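Plisine to Bring Office Coffee Service to Meredith and Dornik

HOVON, April – Plisine, a supplier of coffee and break room goods to small workplaces, will extend its delivery routes to Meredith and Dornik this month. The move adds 112 workplaces to the company's customer list and brings its weekly total to 2,260 deliveries.

Customers in both towns will be served from the existing Hovon warehouse. Orders placed before 2 p.m. will go out the next working day. The minimum order stays at one case, and there is no delivery charge for accounts that order every week.

"We have had a waiting list in Dornik for a long time," said Rohani Liew, head of operations at Plisine. "Most of those offices have fewer than 20 people. They want filters and cups to show up when they run out, and they don't want to sign a long contract to get that."

The company has added 3 vans and hired drivers from both towns. Existing customers will keep their current delivery days.
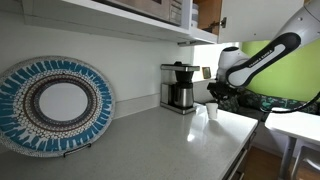
Plisine offers two service levels. The basic plan covers ground coffee, filters, sugar and creamer. The full plan adds cups, stirrers and equipment cleaning – a technician comes once a month to descale the brewer. Both are built for ordinary counter setups, with a drip coffee maker against the wall and white paper cups beside it, and no plumbing work is needed. Offices that already own a brewer can keep it.

Prices are the same in all towns served. Accounts can be paused for up to 2 months a year at no cost.

Workplaces in Meredith and Dornik can sign up by phone or through their local Plisine driver. Media questions should be sent to Rohani Liew at the Hovon office.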